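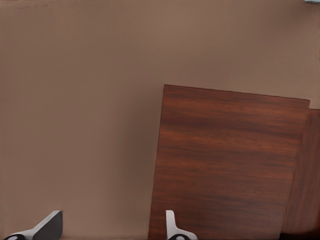 Teaching a drawer to be opened: an afternoon with Kwok-wai Hung

Kwok-wai Hung had put the kettle on before I arrived and had forgotten about it by the time I had my coat off, so we began with a long conversation about whether the water needed boiling again. He thought it did. He is a careful man in small matters, and I suppose that's what you want in somebody who spends his working days steering a pair of robot fingers towards the furniture in a simulated room, over and over, so that a learning system can later have a go at it by itself.

He works for Stolent, a small firm with two rooms above a bicycle shop, and for most of the past year he has been on a project called Grestetti. The aim of Grestetti, as he put it to me while hunting for the milk, is to get an arm to open and shut the sort of things people have at home: cupboards, drawers, lids, the door of a sideboard that sticks a bit. Everything I saw that afternoon was done in a simulator, which the team calls Vanari after a boat that one of the founders used to own (or wanted to own, there seem to be two versions of this).

"People hear simulator and they think it must all be automatic," he said. "They think I press a button and go for lunch. But somebody has to show it what a decent attempt looks like, and for the time being that somebody is me and two colleagues, with a controller in one hand and usually a biscuit in the other."

I asked him what he would call his job at a party. He laughed and said that he had tried several answers. For a while he told people he was a driving instructor, which he liked very much, until a neighbour asked him what he charged for a lesson.

Each recording is called an episode. The arm starts from somewhere, the person with the controller takes it to where it needs to be, the job gets done or it doesn't, and the thing is saved along with a short sentence saying what was wanted. A good drawer episode takes him 20 seconds. When he started it was a good deal longer than that, and he spent most of the time going past the handle and coming back again.

"You have no feeling in your fingers, you see. At home you open a drawer and your hand tells you everything. In Vanari I only have my eyes, and the view from the wrist is a very odd view to have of the world. Imagine going round your kitchen with your face strapped to the back of your hand! You come up close to a cabinet and it's a great big slab of brown wood and a bit of plain wall or floor, and you think, now where was I? Is that the front or the side? So you learn to read edges. I have become very fond of edges."

He meant it quite seriously, and the subject kept us going through the whole of the first pot of tea. The straight line where a front panel meets a side panel in shadow is, he told me, the thing he looks for first. If that line leans, the wrist is leaning, and he would sooner put it right while he is still some way off than wrestle with it once he's near the handle. The fingers themselves are always there at the bottom of the view, one on each side, and he uses them rather as one uses the bonnet of a car. Newcomers tend to stare at the fingers. He stares at the gap between them.

I had supposed that he would want every episode to be as neat as possible, and I said so. He put his cup down.

"No, no. That was my mistake for the first two months, and I can show you the folder, it's a very beautiful folder and it was nearly useless. I always came in from the same side, at the same speed, with the cabinet in the same place. Lovely smooth arcs. Then we trained on it, and the system could open that one drawer from that one side, and if you shifted the cabinet by the width of your hand it went to where the drawer had been and closed its fingers on nothing, very politely, and waited."

After that they started moving everything about. The simulator now shifts the furniture and turns it a little before each episode, changes the light and swaps one wood finish for another. Hung, for his part, begins in awkward positions on purpose. Sometimes he starts with the fingers much too low, or off to one side, or so close to a panel that he has to back away before he can do anything sensible. He keeps those recoveries in. He thinks they may be the most useful part of the whole collection, although he was keen for me to write down that a colleague of his disagrees with him and thinks that half of them simply teach the arm to dither.

By April they had recorded 3344 episodes between the three of them. Then came the sorting. They sat together with the blinds down and went through the lot, and at the end of it they had set aside 727.

I must have looked shocked, as he patted the table in a comforting sort of way.

"It hurt, yes. But some of those are just double, or the sentence didn't fit. That was the commonest thing, the sentence. It would say open the top drawer, and there I am, very confidently opening the middle one. I was tired or I was chatting. A person would forgive that, but the system believes you. It believes every word, so if you tell it that the middle one is the top one, well, now that's what top means."

What about the others? Some had the arm passing through a corner of the furniture, a fault in the simulator that was mended later on. Some had long stretches in which nothing moved because the telephone had rung. And a few, he admitted, were set aside on taste. He couldn't quite say what was wrong with them, only that he would have been embarrassed to have them copied. I asked whether taste was allowed, and he thought about it for some time, turning the biscuit tin round and round by its lid, and said that he would like there to be a rule for it but that so far they had not been able to write one that all three of them could follow.

The working pattern is gentler than I expected. They do 40 minutes at the controller and then change over, and whoever has just finished goes and does something that involves looking out of a window. This was settled after a bad spell in the winter when Hung was doing whole mornings without a break. His episodes from those mornings all have a small jerk near the end, just before the fingers close, and when the system was trained on them it picked up the jerk as well.

"That was strange, to see your own bad habit come back to you. My wife says that I do it with the car keys too. I had never noticed. I went to unlock the door that evening, and there it was!"

He came to this work sideways. He had been repairing sewing machines for years, first with his uncle and then in a workshop in Tomar, where he lived for a good while and still goes back when he can, and he only met the people from Stolent when one of them brought in an old treadle machine with a bent shaft. They got talking about hands. He thinks the sewing machines were a fair training, as you are for ever reaching into a place you can't properly see and going by the shape of what little you can. I would happily have heard more about Tomar (there was a story about a flooded cellar and a crate of bobbins which we never got to the end of), but the second pot was ready and he wanted to tell me about lids.

Lids are next. Drawers, in his opinion, are friendly things because they only go one way, while a lid may slide or hinge or lift clean off, and from above they can all look much the same. The team has begun with a plain wooden box and will add others as they go. They are also trying out a new habit in which the person with the controller says aloud what they are about to do, and a colleague writes the sentence down straight away, so that there is less chance of a top drawer turning into a middle one. It slows them down, and there have been some words about that, but he is in favour.

Before I left I asked if I might try it myself, and he gave up his chair at once and stood behind me with his hands folded. I went for the drawer of a reddish-brown cabinet. I missed the handle, came back, missed it from the other side, and then drove the fingers up against the front panel and stayed there, unsure which way was out. He let me struggle for rather a long time. Then he leaned over and asked, very kindly, whether I would mind if he kept the first part of it, up to where I had turned the wrist over, and I said that of course he could, and he wrote something on his pad.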